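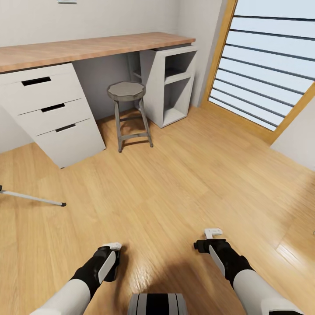

Fig. 7. Suelo de tablas largas en tono miel claro, con el escritorio al fondo.

4. Aceitar un despacho pequeño con el kit Trovby

Si habéis llegado hasta aquí es que ya tenéis la madera lijada y aspirada (capítulo 3), ¡así que lo más pesado ha pasado! Me encanta esta parte, lo confieso. Abres la lata, das la primera pasada y de golpe la veta sale como si alguien hubiera encendido una lámpara.

Escribí esta sección en abril, después de aceitar mi propio cuarto de trabajo, y la he ido retocando con lo que me habéis contado por correo. Vale para suelos, tableros y puertas de madera sin barnizar. Si vuestra madera lleva barniz o laca, saltad al capítulo 6, que esto no os va a servir de nada.

4.1 Antes de abrir la lata

En la caja tenéis una lata de aceite de 380 ml, 2 paños de algodón, una almohadilla blanca y una espátula de plástico. Los guantes no vienen (ya me he quejado a Zestow, que es quien monta las cajas), así que comprad unos de nitrilo.

1. Haced la prueba de la gota. Un poco de agua en un rincón, cinco minutos de espera. Si la madera se oscurece, absorbe bien y podéis seguir. Si el agua se queda en bolita, todavía hay restos de acabado y toca volver a la lija.

2. Probad el color. El tono Chareonsuk número 163 es el que gasto yo, cálido pero sin tirar a naranja. Una muestra del tamaño de una mano basta, mejor debajo de un mueble, y hay que mirarla al día siguiente y con luz natural, que las bombillas engañan muchísimo.

3. Fijaos en hacia dónde corre la veta, porque todo lo que viene ahora se aplica en esa dirección. De cerca se ve enseguida: vetas oscuras que alternan con otras más finas y pálidas, a veces un poco onduladas.

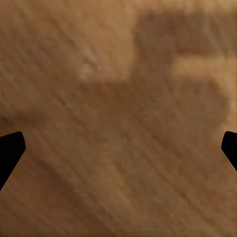 4. Removed el aceite con la espátula, despacio y desde el fondo, durante dos minutos largos. No agitéis la lata. Yo la agité la primera vez y estuve media tarde persiguiendo burbujas.

Nota: el cuarto tiene que estar entre 15 y 25 grados. En invierno dejo la lata dentro de casa la noche anterior y va mucho más suelta.

4.2 El tablero del escritorio

Yo empiezo siempre por la mesa. Si hay goteos, que caigan al suelo antes de haberlo aceitado y no después, ¿no?

1. Vaciad el tablero y soltad los cables. Si descansa sobre cajoneras o estanterías, tapadlas con cinta de pintor y un plástico fino; el aceite en un frente blanco amarillea y luego no hay quien lo saque.

2. Echad un chorrito en el paño, nunca directamente en la madera, y extendedlo de un extremo al otro en pasadas largas.

3. Esperad quince minutos y retirad lo que sobre con el otro paño. Todo. Si al tocar notáis pegajosidad es que os habéis quedado cortos frotando.

4. Los cantos chupan más que la superficie, sobre todo las testas. Dadles una pasada extra.
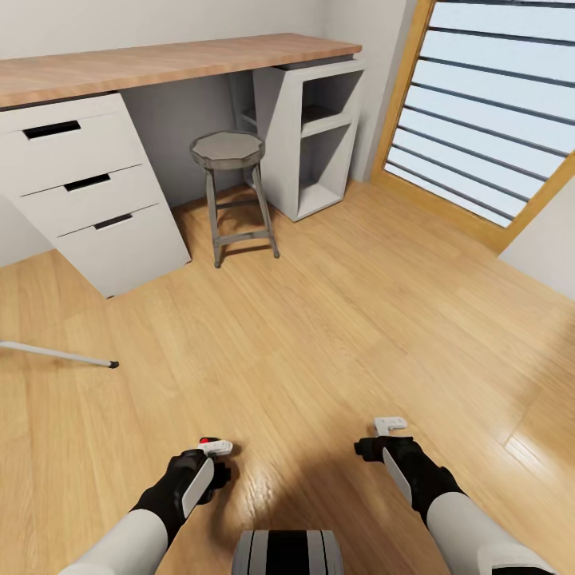

Fig. 8. Tablero largo sobre cajonera blanca y estantería abierta, con hueco para sentarse.

Waraporn Nakpan me escribió para preguntar si podía dejar el portátil encima esa misma noche. Mejor que no, Waraporn. Veinticuatro horas sin apoyar nada, y una semana entera sin tazas ni paños húmedos.

¡Cuidado! Los paños con aceite pueden arder solos si se quedan hechos una bola. Mojadlos con agua, extendedlos al aire libre y, cuando estén secos, tiradlos en un bote metálico con tapa. Esto va en serio, no lo dejéis para mañana.

4.3 La puerta

Se puede hacer colgada, aunque tumbada sobre caballetes cansa menos. Si lleva cristal, cinta de pintor bien apretada en todo el borde y listo. La manilla yo la desmonto (son dos tornillos en casi todas) y guardo las piezas en una taza para no volverme loco buscándolas.

De arriba abajo, poca carga y ojo a las lágrimas en la parte baja de los listones. El marco va al final, y la puerta se queda entornada toda la noche.

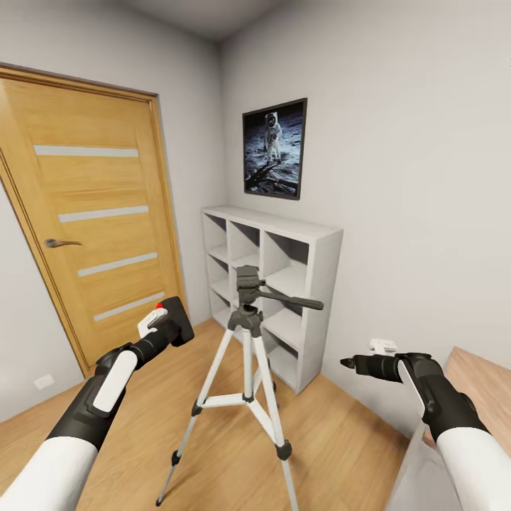

Fig. 9. Puerta en tono miel con marco a juego y cuatro franjas horizontales de vidrio esmerilado.

4.4 El suelo

Por fin. Empezad por la esquina más alejada de la salida y avanzad de dos en dos tablas, con la almohadilla blanca enganchada a un palo de mopa. Teodor Ostrowski, del taller Praketari, me enseñó a terminar cada tabla entera antes de parar, y desde entonces no me sale ni una marca de empalme. Dos manos finas, con una noche entera entre la primera y la segunda.

Calcetines limpios a partir del segundo día, zapatos al cuarto y alfombras cuando hayan pasado diez. Para los repasos de cada temporada, seguid en el capítulo 5.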